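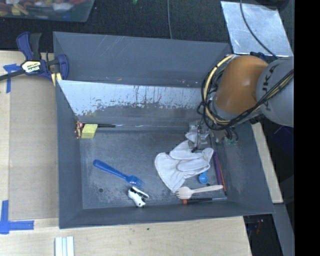
Wanyama Hall — Pre-Concert Stage Inspection
Event: Flistside, live recording for EP release
Inspected by: Erick Nzioka
Reviewed by: Eun-ji Ban, Genero Records
April 2023

1. Exits and aisles clear
Pass.

2. Audience limit posted at both doors
Pass. Limit is 500 standing or 200 seated. The seated limit applies to the matinee.

3. Stage risers locked and level
Fail at first check. One leg on the drum riser did not lock. Leg replaced and riser checked again — pass.

4. Speaker stacks strapped
Pass. Straps were last replaced in February.

5. Power supply to guitar amplifiers
Pass. All 12 stage outlets tested. Outlet 9 has a cracked cover and must remain out of use until repaired.

6. Cables taped or covered
Partial. The run from the stage to the recording desk crosses the left aisle and requires a cable ramp before doors open.

7. Sound level at recording desk
Not tested. The Bovura limiter was not connected at the time of inspection. To be completed at sound check.

8. Fire extinguishers in date
Pass. Unit 227, behind the stage left curtain, should be moved to where crew can reach it.

Items 6 and 7 must be signed off by the stage manager before the audience is admitted.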